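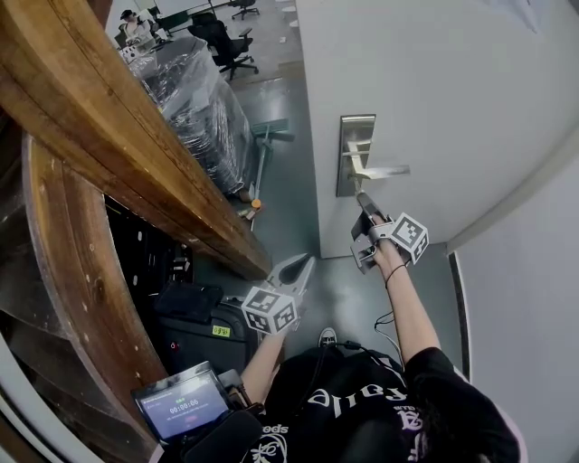
Kamran Pirzada
Data editor, Flavero

Fonville Results Archive

README for the match and attendance files

The archive holds results, attendances and crowd incidents for the Fonville basketball league, men's and women's divisions. It is kept by Flavero and used mostly by club secretaries, match programme writers and a few people working on local sports history. Read this file before using the incident table, which is easy to misread.

What is in it

matches.csv has one row per fixture. Home side, away side, venue, season, final score, and a flag for overtime.

attendance.csv has one row per fixture where a figure was published or handed in. Many early fixtures have no row at all. A missing row means no figure was found. It does not mean a crowd of zero.

incidents.csv has one row per entry in a referee's report that mentions spectators. This covers objects thrown, people on the court before the final whistle, stoppages, and abuse directed at players or officials.

venues.csv lists halls, with old names in the second column. Janjua Hall appears under three names and they all share one venue code.

Coverage

Basketball records start with the 2000 season. There is also a folder called athletic_club, which goes back to 1883 and covers the foot races and gymnastics displays run by the old Fonville athletic club. It was scanned from the club's minute books and has not been checked against newspapers. It is kept apart from the league files and uses different columns. Please do not merge the two.

Where it comes from

Scores are from the league's own result sheets. Where the sheet and the newspaper disagree, the sheet is used and the newspaper figure goes in the notes column. Attendance comes from the home club. Clubs differ in what they count: Hitivlow counts tickets sold, and most of the others count people through the door. Season tickets at Hitivlow are included whether or not the holder turned up, so its figures run high in midweek.

Incidents were typed up from referees' reports by Jawad Kakakhel. Names of spectators and of players under 18 were removed at that stage and are not held anywhere in the archive.

Using the incident table

The table records what referees wrote down, and referees vary a good deal. Two of them wrote long reports after nearly every match. Others wrote one line, or nothing unless play had stopped. A club that often drew one of the long-report referees will look worse than its neighbours for that reason alone.

The severity column runs from 1 to 10 and was added later by us. It is a judgement - the league has no such scale and has never approved ours. If you quote it, say where it came from.

Court invasions after the final whistle are only included if the referee mentioned them. Before the league changed its report form there was no box for them, so the rise in later seasons is mostly a matter of paperwork. We have been asked several times whether student crowds got rowdier over this period. These files can't answer that.

Known problems

Overtime flags are missing for most of the women's division in the first two seasons.

Away support is not recorded separately.

Some cup ties played over two legs are entered as separate matches with no link between them.

Changes in version 2

Venue codes replaced hall names in matches.csv. Duplicate rows from the November cup rounds were removed. The severity column was moved to the end of the file so that older scripts still read the first columns correctly.

Terms

Free to use for research, teaching and club publications. Credit the Fonville Results Archive and give the version number. Betting firms should write to us first.

Corrections are welcome, with a source if you have one - a programme or a cutting is fine. Send them to Kamran Pirzada at Flavero with the match ID in the subject line.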